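Home | Coursework | Projects | Gallery | Contact
Print this page | E-mail this page

Where does the noise in our canteen come from?
Student project report, design and environment module

Why I picked this

I eat in the Lultmont building canteen nearly every day and I have never once managed to hear the person opposite me without leaning over my plate. Everybody moans about it. When the project list went up and "a problem in a room you use" was one of the options, I put my name down before I'd read the rest of the page.

My first idea was to measure the whole building, stairwells and all, and my tutor talked me out of it in under a minute (thank goodness). So it's just the canteen, at lunch, and what might be done about it without spending a fortune.

What I already thought I knew

I went in sure that the problem was people shouting. Then I did the reading and found it's a bit more tangled than that. When a room has hard walls, a hard floor and a hard ceiling, sound bounces about for ages before it dies away. So your neighbour's conversation hangs around, you raise your voice to get over it, then they raise theirs, and off you all go. It even has a name, the Lombard effect, and once you know about it you notice yourself doing it everywhere – I caught myself at it on the bus.

The time a sound takes to fade is called reverberation time. Big bare rooms have long ones. Curtains, carpets, padded chairs and actual human beings in coats all soak sound up, and that explains why the canteen is worse in summer term when nobody is wearing a coat. I can't prove that last bit, but I'd put money on it.

How I did it

I borrowed a sound meter from the Tranero store cupboard. It's an old thing with a needle-style display and a foam ball on top, and I had to sign for it. I took readings in two spots: next to the serving hatch, and over by the windows at the far end. I stuck to the same chairs each time and held the meter at ear height, sitting down, because that's where the ears are when you're eating.

I also gave out a short questionnaire and got 179 back, far more than I'd hoped for. I left them in a tray by the cutlery with a box of pens. Most of the pens are still missing.

The questions were very simple. Where do you usually sit? Can you hear your friends? Which sound bothers you most? There was a space for comments at the bottom, and people really went for it!

What I found

The hatch end was louder every time, which surprised no one. What did surprise me was how little the window end dropped. I'd always thought of it as the quiet side. On the meter it was quieter, yes, but by such a small amount that I checked the batteries.

The questionnaires were more interesting than the needle. I expected "other people talking" to win and it came second. The top complaint was chairs being dragged over the floor. Trays being stacked came after talking, then the dishwasher, then (in a category I hadn't thought of) the hand dryer in the corridor, which you can hear whenever the door is propped open.

That changed the project quite a lot. I'd been planning to write pages about ceiling panels, and here were all these people telling me about chair legs.

Trying things out

I did two small trials. For the first I put felt pads on the chair legs at one cluster of tables near the windows. They're the stick-on sort you buy for kitchen chairs at home. They worked straight away, and the scrape turned into a sort of shuffle. They also picked up every crumb and hair in the building, and a few had peeled off by the Friday. Push-on rubber caps would probably last longer, but you have to know the exact width of the leg and our chairs come from at least a couple of different sets.

The second trial was a rack for the trays lined with Gultitz matting, the spongy stuff with holes in it. I cut it with scissors, badly. The kitchen staff liked it and then asked how they were meant to clean it, and I didn't have a good answer. It came out again after lunch.

I also drew up a plan for hanging fabric panels from the ceiling. It stayed on paper, as fixing anything up there needs permission and a person with a proper ladder.

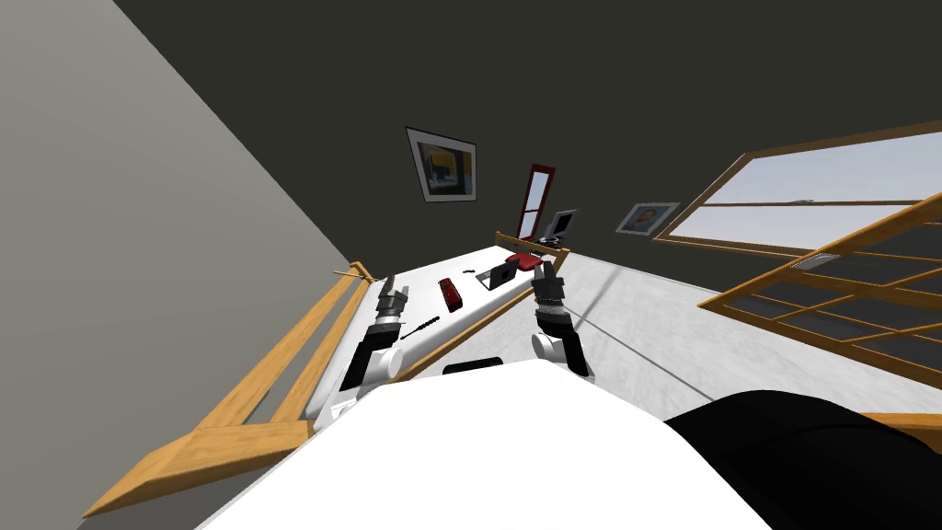 What I'd do differently

I'd take readings when the canteen is empty as well. I only thought of it when I was writing up, and it would have told me how much of the noise is the room and the kitchen before any of us walk in. I'd also write down how many people were there each time. I've got "busy" and "quite busy" in my notebook and I can't tell you what the difference was.

And I'd order the rubber caps at the start, with a spare packet. The chairs with felt on need redoing already, so I've asked whether the module can pay for a set to fit before the December open evening.

Print this page | E-mail this page

Related projects
Bike shed lighting after dark
Can we grow salad on the library roof?
Signs nobody reads: finding your way round the Lultmont building
A better queue for the photocopier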